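**Comunicado à imprensa**
Outubro

# Keda abre mesa de triagem e dobra de roupa para doação na loja da Irkidley

A Keda, rede de reaproveitamento de vestuário, abre na próxima terça-feira um posto de triagem e dobra de roupa usada dentro da loja da Irkidley. O posto recebe peças em jeans, algodão e malha, de adulto e de criança, e prepara os lotes que seguem para as entidades parceiras antes da temporada de calor.

O serviço funciona das 9h às 17h, de terça a sábado. A entrega é gratuita e não exige cadastro. Quem preferir pode deixar as peças no balcão da entrada, em sacola fechada, e a equipe faz a conferência no mesmo dia.

## Como as peças são preparadas

Cada peça passa por conferência de costuras, botões, zíper e bolsos. O que precisa de conserto pequeno vai para a bancada da Viklund, oficina de costura que participa do projeto desde o início. O que está em ordem segue para a mesa de dobra.

A dobra segue um padrão único para todos os lotes. No caso de bermudas e shorts, a peça é dobrada ao meio no comprimento, perna sobre perna, com um dos bolsos traseiros virado para cima. O cós fica de um lado e a barra do outro. A peça é alisada com a mão, do centro para as pontas, e só depois vai para a pilha. Barras viradas permanecem viradas.

Camisetas e camisas são dobradas em três partes, com a gola à mostra. Calças compridas recebem uma dobra a mais, na altura do joelho. Peças de bebê são presas em conjuntos com fita de algodão.

As pilhas são montadas por tamanho e identificadas com etiqueta de papel. Cada caixa leva 20 peças e uma folha com a relação do conteúdo, que a entidade confere e assina no recebimento.

## Números da primeira fase

Na fase de teste, realizada no depósito da Keda, foram preparadas 1.211 peças. Desse total, 900 já foram entregues. As demais aguardam conserto ou a formação de lotes completos por tamanho.

O jeans foi o tecido mais recebido no período. Por esse motivo, a nova mesa terá uma área separada para shorts, bermudas, saias e calças desse material. O desbotado do uso e as lavagens mais claras não impedem a doação. Rasgos na região dos bolsos ou da costura lateral são avaliados pela Viklund caso a caso.

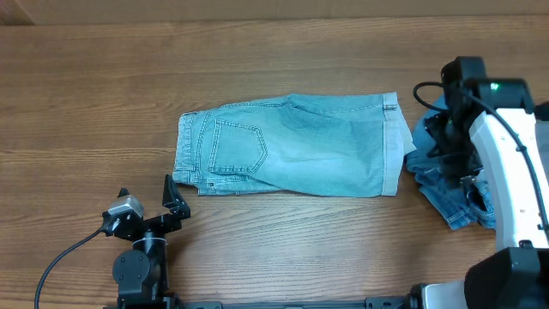
A distribuição ficará a cargo da Zokow, que fará uma coleta por semana no posto da Irkidley e levará as caixas a cinco entidades da região. O calendário de entregas será enviado às instituições até o fim do mês.

## O que pode ser doado

- Shorts, bermudas, saias e calças
- Camisetas, camisas e blusas
- Agasalhos leves
- Roupa infantil de todos os tamanhos
- Cintos, desde que com fivela inteira

As peças devem estar lavadas e secas. Não são aceitos roupa íntima usada, calçados, travesseiros e uniformes com identificação de empresa. Recomenda-se verificar os bolsos antes da entrega. Objetos encontrados na triagem ficam guardados no balcão por 5 dias úteis.

## Sobre a Keda

A Keda recebe, separa e encaminha vestuário usado em bom estado. O trabalho é feito em conjunto com lojas, oficinas de costura e transportadoras locais.

**Atendimento à imprensa:** pedidos de entrevista e de visita ao posto podem ser feitos no balcão da Keda na loja da Irkidley, no horário de funcionamento.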